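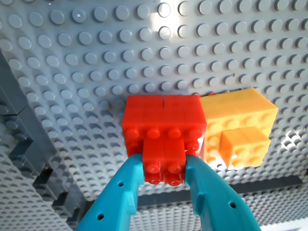 January, started at 9 with the blinds up

Carrying on with the brick fit work for the Ridley tabletop kit. Main job was to get the seating and removal notes into one place, as Desmond has his version on paper and mine is spread over three pages of the old notebook. Periklis wants a single build card that anyone on the bench can follow without asking.

Baseplates first. We have the light gray large ones and a couple of older ones from the Surico box. The older ones rock when laid on the bench top. I put a steel rule across them and there is a visible gap under the middle, worst on the one with the scratched corner. Marked both with tape on the underside and put them on the shelf over the sink. They are fine for sorting parts on but should not be used for fit checks. Desmond thinks they were stored on edge behind the radiator. Could be. I would like the gray ones kept flat from now on, in the wide drawer, with nothing on top of them.

Sun is a nuisance on this bench until late morning. With light straight across a gray plate the studs throw little shadows and it gets hard to tell one row from the next, and I lost my place more than once counting in from the edge. Tried a strip of low-tack tape along two sides with a pencil tick every fourth stud. Much better. Tsutomu suggested pulling the blind, but then the far end of the bench is too dim to see a part-seated brick. Tape it is.

Bricks. All red for this round, so that wear marks can be compared from one piece to the next. Washed in lukewarm water with a drop of dish soap, rinsed twice, left on a towel overnight. Do not use the drying cabinet, it was set to 56 when I looked and I don't know who left it there. I turned it down and put a note on the door.

Seating notes, merged from Desmond's and mine:

Put the brick down square over its studs and let it rest before pressing. If it sits level under its own weight it is lined up. If one corner is high, lift and start over. Pressing a brick that is one corner high will still sometimes seat it, but the next one beside it will be tight.

Press at the middle of the top. Pressing at one end seats that end first and the other stays up by a hair. You can feel it with a fingernail run along the seam.

Two bricks side by side: seat the first completely, then the second. When they go down together they push against each other and the seam opens up at one end. Run a strip of copier paper along the seam afterward. It should not go in. On the second plate I got the paper in along half the seam and had to redo the pair.

A small brick bridging the two comes last. A 2x2 placed across the seam holds the pair together well enough that they can be picked up as one piece. If it is set with all its studs on one brick it does nothing for the other, and the pair comes apart in the hand. Desmond had written "center over join" for this and I have kept his wording for the card.

Removal is where the two sets of notes disagreed. Desmond pulls straight up. I rock the brick lengthwise and then lift. We each tried it the other's way for a while. Straight up is cleaner when the brick is alone, but when it is on top of a pair it brings one of the lower bricks with it more often than I would like. Rocking frees the top brick and leaves the pair in place, though it scuffs the studs at the end you rock toward. Agreed for now: straight up for singles, rock for anything stacked, and always rock toward the same end so the scuffs stay in one place. Periklis would prefer one rule for everything. Not sure we can give him that.

Wear. Setsuko is running the long set, target 2000 cycles on one pair. She was past 500 when she stopped for lunch and reports that the grip got noticeably looser early on and has not changed much after that. Her pieces are in the lidded tray with her initials. Please don't borrow from it, even for one check. She had two bricks go missing from it last week and found them in the spares bin, by which point there was no telling them from the rest.

Finger marks: the red ones show every print in strong light. Doesn't affect fit as far as I can tell, but Lăcrămioara needs clean tops for the catalog sheet, so anything going to her gets wiped with the microfiber cloth first. Dry cloth only. The spray from the Vachon bottle leaves a haze that then has to be washed off.

Sorting. Lăcrămioara and I went through the spares bin after lunch. Pulled everything with a chewed edge or a white stress mark and put it in the jar marked SECONDS. The rest is split by size into the muffin tins. The 2x2s are running lower than I expected, enough for the current round and not a lot over. Asked Periklis to put more on the Ulon order before it goes out. He wants the longer bricks topped up at the same time.

Still to do:

Type up the build card, one side of one sheet, with Desmond's sketch of the bridged pair.
Check the gray plates with the rule again after they have been flat for a while.
Ask Tsutomu if the lamp from the back bench can be moved over here for the afternoons.
Second towel for the wash station.
Setsuko to pick up from where she stopped, same pair, same plate, same corner.

Packed up just after 4. Gray plates in the wide drawer, tape left on.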